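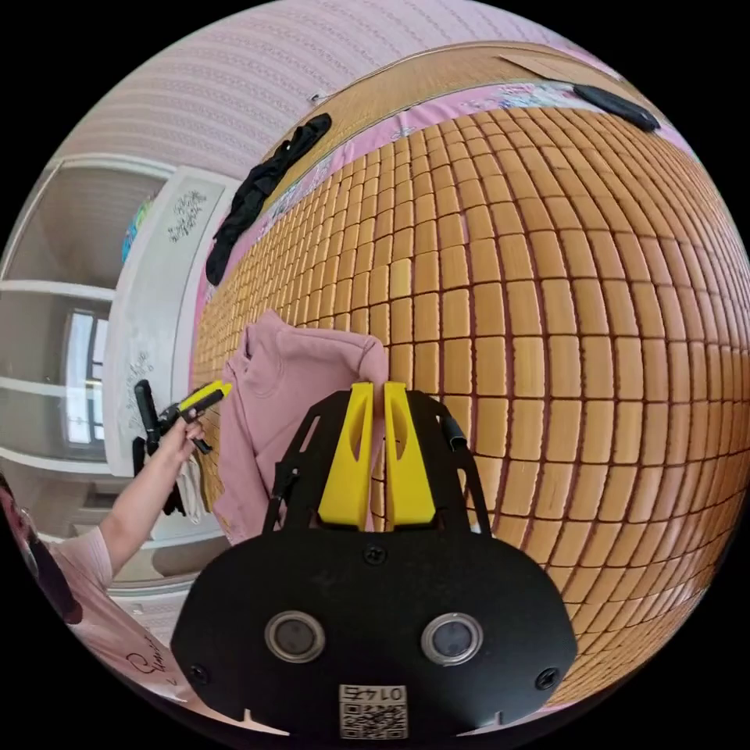 BARWOOD — The Barwood Watershed District will offer free washing machine filters to households along Nindusberg Creek starting in June, under a plan approved by the district board this week. The program is meant to reduce the amount of synthetic fiber that reaches the creek through the town's sewage treatment plant and through older septic systems upstream.

The board set aside money for 1,197 filters, to be handed out in order of application. Installation is free for residents who are over 60 or who have a disability. Renters may apply with written permission from the property owner.

"We have spent years on road salt and fertilizer, and we will keep working on both," said Ifigeneia Mavromatis, general manager of the district. "Fiber is something we have measured but have not acted on until now. A filter on the drain hose is a fairly cheap place to start."

The decision follows a sampling study carried out for the district by Ikeo, a water testing laboratory. Ikeo staff collected water and sediment at 37 sites between the creek's headwaters and the Barwood boat ramp. Synthetic fibers were found at every site below the treatment plant outfall and at most sites above it. The highest readings came from sediment in the slow water behind the old mill dam.

Lajos Magyar, who led the sampling for Ikeo, said the results should be read with care.

"A sediment sample tells you what has settled there over a long stretch of time," Magyar said. "It does not tell you which house or which pipe the fibers came from. What we can say is that much of the material is polyester, and that laundry is a likely source of a good part of it."
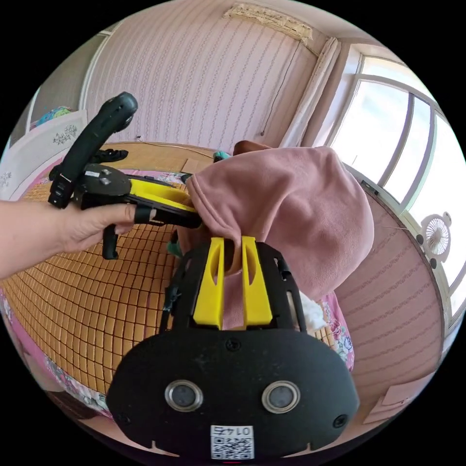
Fibers come loose from clothing every time it is washed, and the treatment plant was not built to remove them. The plant catches a large share in its sludge, but the rest passes through with the treated water. Cotton and wool shed too, although those fibers break down sooner in water than plastic ones do. The district's household guide asks residents to pay the most attention to soft, brushed fabrics. A fleece garment such as the pink one shown here is the kind of item the guide suggests washing less often, in cold water, on a short cycle, and with a full load. The guide also recommends line drying where possible. It will be mailed with the first water bill of the summer and will be available at the front counter of the district office.

Each filter is a canister that mounts on the wall beside the washer and connects to the drain hose. The screen has to be cleaned by hand, usually after several loads. Lint from the screen should go into the household trash. It should not be rinsed down the sink, as that sends the fiber back into the same pipe.

Households that receive a filter will be asked to fill out a short form after three months. The form asks how often the screen was cleaned, whether the washer drained normally, and whether the filter is still in use. A smaller group will be invited to save their lint in bags supplied by Ikeo so that it can be dried and weighed. Taking part in the lint study is optional and has no effect on whether a household gets a filter.

Most of the cost will be covered by a grant from the Chrysikopoulos Fund, which supports freshwater projects in small towns. The remainder will come from the district's existing creek protection budget. There will be no change to water or sewer rates as a result of the program.

"Barwood had its own data and a clear plan for what to do with it," said Pantelis Katsaros, program officer at the fund. "We also liked that the district is going to check whether people keep using the filters after the first few weeks — plenty of programs hand out equipment and never ask."

The board's vote was not unanimous. Board member Lautaro Alarcón voted against the plan, saying the money would do more good if it were spent on equipment at the treatment plant, where all of the town's sewered homes would be covered at once. He asked that his objection be noted in the minutes and that staff return with a cost estimate for a finer screening stage at the plant. Mavromatis said the estimate is being prepared and will be presented before the next budget is drafted.

Seo-ah Koo, the board member who introduced the measure, said the two approaches can go forward together. "Many of the homes above the mill dam are on septic," Koo said. "An upgrade at the plant does nothing for them. I would like to see both."

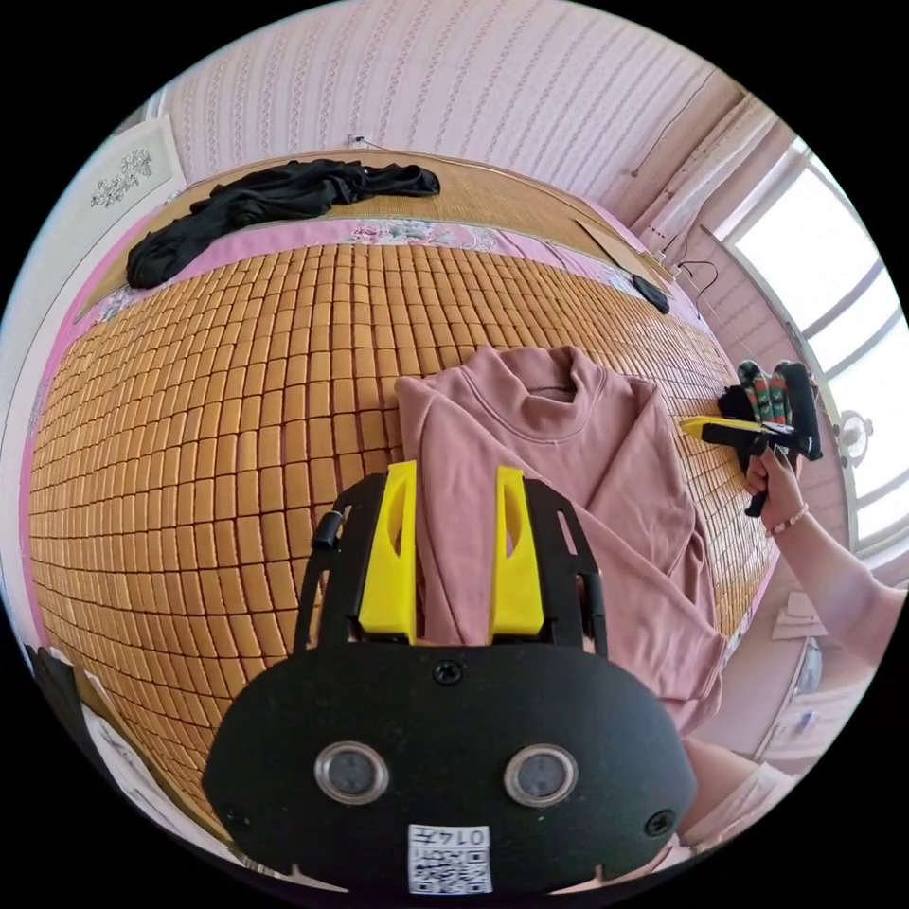 Will a filter work with an older washing machine?

Most top-loading and front-loading washers with a standard drain hose can take one, whatever their age. Residents who are unsure can bring the model number to the district office, where staff will check it before an application is filed. Machines that drain into a laundry sink need a different fitting, which the district will supply at no charge.

Applications will be accepted at the district office and by mail. Applicants need a recent water bill or, for homes on private wells, some other proof of address within the watershed. One filter will be provided per washing machine, with a limit of one per household. Shared laundry rooms in apartment buildings are not part of this round, but building owners may ask to be placed on a contact list for a later one.

The full Ikeo sampling report, including a map of the sites and the laboratory methods, can be read at the district office during business hours. Copies are also available at the Barwood public library.

Media contact:
Office of the General Manager
Barwood Watershed District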